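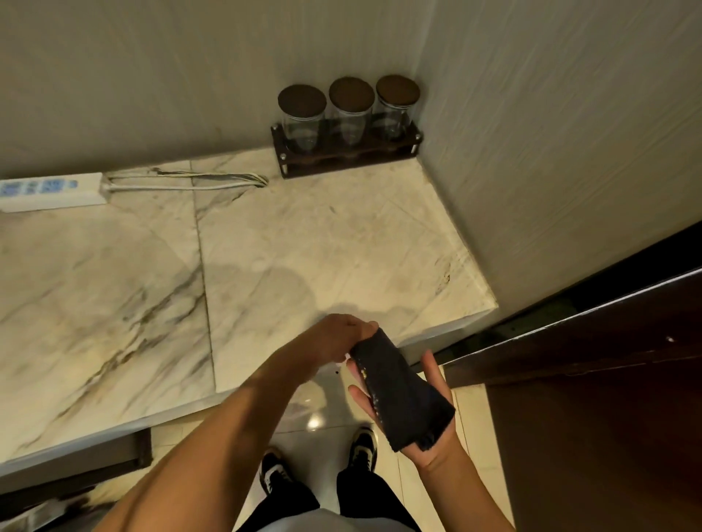 I have been recording household tasks for our robot learning group since April, and the Mugo headband kit is the first piece of gear that made me want to do more of it after supper. I'm writing this up for people who are collecting first-person demonstrations at home or in a small lab and can't decide between a head mount, a chest mount or a tripod. Short version: get the head mount!

What comes in the box: the headband itself, a small forward-facing camera, a clip-on battery, two spare foam pads, and a one-year seat for Genness, the program that sorts your clips and lets you label them. I paid $252 for the lot, shipping included.

The fit is great. I wear glasses and have a lot of hair, and I expected to be fussing with the strap all evening, but once it's snug it stays put even when I bend down to look in a low cabinet. The tilt wheel is on the right side and has firm clicks. Set it lower than you think. My first batch was pointed at the wall behind the counter, lovely wall, no hands, and I threw out the whole evening's work. Two clicks down from level is right for me at a kitchen counter (I'm on the short side). With it there I get both forearms, the thing I'm holding, and usually my own sneakers too.

Cloth is mostly what I record. Folding, unfolding, flipping, smoothing, picking up by one edge and catching the rest in the other hand. It's a wonderful subject for a learning system and also a miserable one, since fabric never lands the same way twice and your own fingers are always covering the part the model needs to see. The wide lens helps a lot here. When I pinch an edge with my left hand and slide my right underneath, the two hands nearly always stay in view together, and that was exactly what my old chest mount kept missing.

Dark fabric on a pale counter is the easy case and the camera handles it nicely. You can still make out folds in navy blue, which surprised me. Glossy floor tile is harder. If there's a bright reflection down there the exposure drops a little when you look down and then creeps back up. You can lock it in the settings (hold the button for the double beep) and I now do that every session.

Now Genness. I love it. You mark the grasp, the lift and the release with three keys, and it guesses the next set from what you did before. The guesses start out silly and get decent after 80 clips or so. Faith Wanyama, who trains the policies at our end, asked for 2000 labeled clips from me by summer and I had been dreading it. I'm already more than halfway there, and I do the labeling with a cup of tea and the radio on.

She also got me to stop tidying up between takes, and I'd pass that on to anyone starting out. Leave the jars where they are, leave the cables on the counter. Change the height you stand at, change which hand goes first. Botched folds get kept and labeled as botched.

Things I'd fix: the battery gets warm against the back of the head, the charging port cover is fiddly, and the printed guide skips the part about syncing the clock, so my first uploads were sorted in the wrong order. Elfriede Schnyder at the Fluststead lab has the same kit and says her foam pads went flat after a few weeks. Mine are still fine.

I tried a friend's Doka mount for comparison. Sharper picture, no question, but heavier at the front, and my neck knew it within the hour.

Four and a half stars. Buy the second battery.

Posted May 5, 2025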